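4.2 Matching pumps to bottles on an improvised work surface

The second activity in the household refill study concerned the pump bottle, a container found in most of the homes we visited and one that is seldom treated as a set of parts. Of the 191 homes in the sample, 109 kept more than one pump bottle in regular use, and many of these kept bottles of different shapes and heights next to one another. When such bottles are emptied and refilled together, their pumps are set down together as well, and the person doing the work must decide which pump belongs to which bottle. The coding scheme used for this activity was developed by Mutua Nyamweya during the Kombo pilot and was carried over without change.

We were interested in two questions. The first was where people choose to do this work when the sink or counter is not used. The second was how they arrange the parts once the pumps are off. Earlier work under the Skivetico project had assumed a kitchen counter throughout, and its time estimates depend on a flat, hard surface with a wall or backsplash behind it. Our records show a wider range of surfaces, among them the tops of washing machines, window sills, bed trays and ironing boards.

The ironing board deserves separate comment. It is long and narrow, it can be set to standing height, and it can be placed against a wall, which limits the loss of small parts at the back. Its cover is soft, so that a bottle with a small base may lean when it is touched. The narrow end offers little room, and a long dip tube laid there may extend past the front edge. Figure 7 shows one session of this type, with pumps and bottles apart on the board.

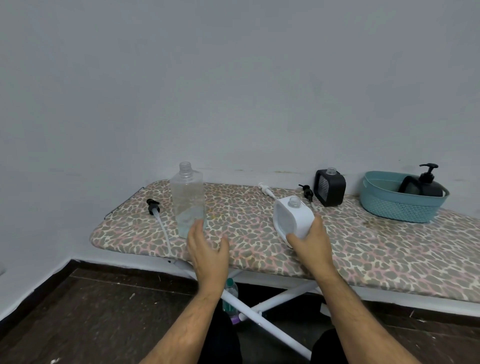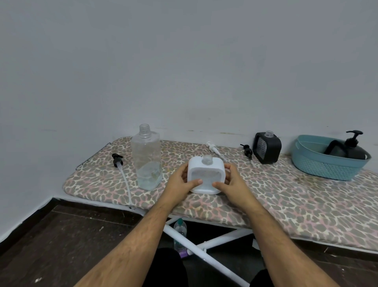 Figure 7. Open bottles and detached pumps on an ironing board with a leopard-print cover. In both views a white, square-shaped bottle is being handled, a clear bottle stands to its left, and the long tube of a black pump hangs over the front of the board.

Three features of the arrangement in Figure 7 are relevant to the analysis. First, the pumps lie on their sides on the cover and are not kept in a tray or dish. Second, the bottles differ in form. The clear bottle is tall, while the white one has a squarer body, and in the second view a black, square-shaped bottle can also be seen on the board. Third, the color of a pump gives only partial help. More than one of the pumps is black, and a person who relies on color alone would still need to compare the tubes. We coded arrangements of this kind as "open layout," in contrast to "paired layout," where each pump is placed directly beside its own bottle.

Tube length proved to be the more useful cue across the sample. A tube that is too long for a bottle prevents the collar from reaching the thread, and the error is noticed at once. A tube that is too short allows the pump to be closed normally, and the error is noticed only when the bottle no longer draws from the bottom. For this reason the two kinds of mismatch were recorded separately. Across 566 coded pairings, the short-tube mismatch was the one more often left uncorrected at the end of the session.

Liquid left in a bottle was also recorded. Participants were free to rinse it out, to pour it into another container, or to add new product on top of it. The Hulletti protocol required bottles to be emptied in full before the start, but this was judged too far from ordinary practice and was not adopted. Residue was coded as present or absent, and no attempt was made to measure its volume.

Handling was coded by bottle and by hand. Steadying a bottle with both hands was entered as a single action, even when the grip changed during the action. The codes for surface type, layout and residue were then entered in the Plerkska database, and the comparison between hard and soft surfaces is reported in Section 4.3.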